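The owner of Piletti, a two-bay garage that looks after older saloons and coupés, has been fitting electric power steering to classics for a while now. We asked what people should know before they order a kit.

"Most ring up because parking has got too heavy," the owner said. "First thing I check is the tyre pressures and the kingpins. Half of it can be there."

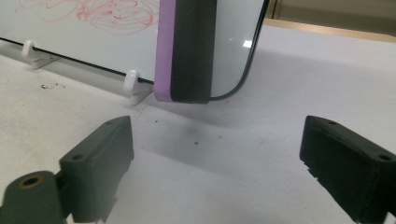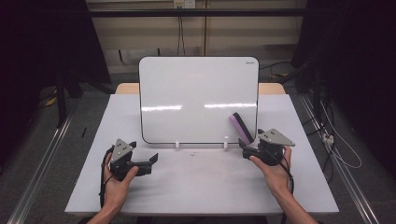
The workshop uses the Ortner column unit, which goes in under the dash and leaves the rack alone. Customers usually want to see how the motor sits on the shaft, and the owner would sooner draw it than explain it. A whiteboard on two small white feet, stood on a white table, does well enough for that. "Red pen for the live feed, always."

Fitting costs extra if the column has to be cut, and the Trerkimeck bracket adds £99. The current waiting list runs to December.

Would the owner fit one to every car? "No. Mine hasn't got it. I've got the arms for it."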